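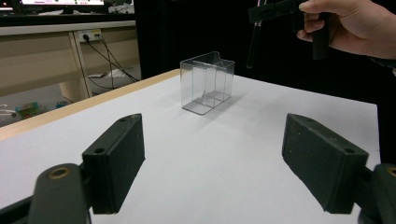 Posted by the Head of Workplace Transition, Bulow
Monday, July 21, 2025

I have been asked several times this year to set down my views on what automation is changing for the people who work at Bulow. I do so in a personal capacity. The company's official position is available from the staff office.

Our teaching stations are the part of the program that visitors ask to see first. An employee takes a gripper in each hand and handles small articles on a white surface, such as a clear divided container, so that the task can later be passed to a machine. The work requires patience and a steady wrist. Under the agreement reached last October, it is recognized as skilled work and is paid at the same grade as bench assembly.

That point was not settled quickly. Several employees regarded the assignment as training their own replacements, and they said so at the meetings. I considered the objection a fair one and still do. Management's answer was a written commitment that no post would be withdrawn during the Harawira phase of the program, together with a limit of two hours at a station before a change of duties.

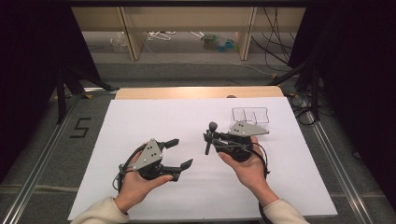 The limit has proved its worth. Before it was introduced, the most frequent complaint concerned tired forearms, followed by the weight of the cables. Praltotix, which supplies our scheduling software, has adjusted the rota so that four employees share each station across a shift. Supervisors have found the new rota harder to cover during leave periods, and I expect that difficulty to continue through the summer.

A further change concerns who is consulted. Packing staff now attend the planning sessions for Gustex, our next line, and have already had two container designs sent back as too difficult to pick up by the rim. Their comments are entered in the project record under the name of the department.

Questions regarding grades and retraining should be addressed to the staff office before the end of the month.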